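August 14, 2019

Equipment plan, folding bench

Went through the two quotes again. Gevetti wants 1563 for a pair of replacement grippers with mounts. Planetti is at 800 for the same count, fingers only, and we would reuse our own sensor boards. Leaning Planetti. Lead time is 7 weeks, so an order this month still lands well ahead of the January review.

Cloth stays on the list as a consumable. The tile print is fine for now but I want a plain one too, to compare folds on white shirts.

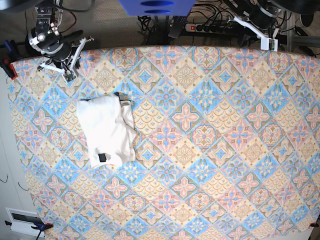
To buy

- Finger sets, Planetti, 800
- Bench clamps, one matching set from Beddoe. We have blue ones and red ones of different sizes and I'd like the corners all held the same way.
- Cable trays and a second power strip, 229 from Bondham. Cables are still on the floor behind the bench.
- Plain tablecloth, petty cash

Not buying this year: new arms.

Still need shipping from Planetti in writing before the order goes in.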